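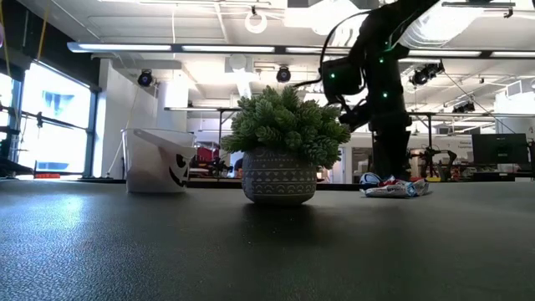 The candy pail, the pot plant and a chip-or-choccy wrapper, all on the big charcoal table.

About us

Hi, I'm Aldana Quiroga, and I run Unport with my mate Leandro Paredes. We're a tidy-up and room-reset business, so we come to your office, studio or workshop and sort out all the bits and pieces that end up on the tables. The stuff people stop seeing, mostly. Snack wrappers, party leftovers, the mug from three meetings ago, the plant that gets shoved along a bit further every time someone needs to put a laptop down.

I started out cleaning offices at night, from 8 until whenever it was finished, and I got very good at vacuuming around things. That was the job - you cleaned the floor and the benches and you left people's belongings alone. Fair enough too! But I'd come back the next night and the same pile would be sitting in the same spot, with a nice clean ring around it. I used to stand there with my cloth thinking, if someone would just give me ten minutes and permission.

Leandro gave me the permission. He was managing the building for a furniture importer called Letitz, and one evening he caught me lining up the contents of their reception desk and asked if I'd do the kitchen next. We did it together, with a roll of bin bags and a packet of Arnia biscuits, and we were still talking about doing it for a living when we locked up.

These days there are 12 of us, and we look after everything from two-person studios to a warehouse of 3000 square metres (bring comfy shoes to that one).

How we work

Every table gets sorted into what stays, what goes home and what goes in the bin. It sounds dead simple and most of the time it is. A crumpled wrapper is an easy one. It's rubbish, in it goes, and if your council takes soft plastics separately we'll set up a tub for those so they don't end up in with the paper.

The plant is usually a stayer. I'm very fond of a plant on a work table, real or fake, and I'll happily go in to bat for one if somebody in the office wants it gone. I love a squat round pot with a bit of pattern on it, like the grey one with the white arches and stripes round it. A low, heavy-looking shape sits nicely in the middle of a big table and you can still see the person across from you. If it's a real plant we'll water it and turn it to the light. If it's a fake one we dust it, and for those spiky little rosettes I swear by a soft make-up brush, nothing else gets down into the gaps.

Then there's the third sort of thing, and for me that's where the fun is. Take the white bucket with the jack-o'-lantern face. You could call that clutter, especially if it's August and nobody's handing out lollies for months yet. Leandro would have it in a labelled box on a high shelf before you'd finished your sentence. I'd keep it! It's got a handle, it's got a great big toothy grin, and it'll hold pens, cables, tape measures or all the wrappers people can't be bothered walking to the bin. We have had this argument in front of customers more than once and I'm sorry to say we'll probably have it in front of you.

In the end it's your table and your call. We ask before anything gets chucked, and whatever we're not sure of goes into a holding box with your name on it for a month.

A word about dark tables

We get asked about these a lot. Charcoal tops look terrific, and they show every crumb and fingerprint, particularly under bright overhead lights. If yours has a bit of a pebbled texture, a flat wipe tends to skate over the top and leave the dust in the dimples. We go over it with a soft brush first, then a barely damp microfibre cloth, then a dry one. Please don't use furniture polish on it. I did that to a boardroom table in my first year and I still feel a bit crook when I think about it.

Who we look after

Our longest-running customer is Daza, who make display stands and have more tables than any business I've ever met. We also do a handful of schools, a dance studio, and quite a few shared workshops where everybody swears the mess belongs to somebody else. We've now done over 2000 resets, and I've kept the before-and-after notes from all of them in a set of folders that Leandro would very much like to see put into storage.

Come and say g'day

If you've got a table, a bench or a whole floor that's got away from you, send us a message through the contact page and tell us a bit about it. Don't tidy up before we visit - we'd much rather see it on a normal day, and we'll bring our own bags, brushes and boxes. The first visit is a walk around and a chat, and there's no charge for that. Biscuits are welcome.

Aldana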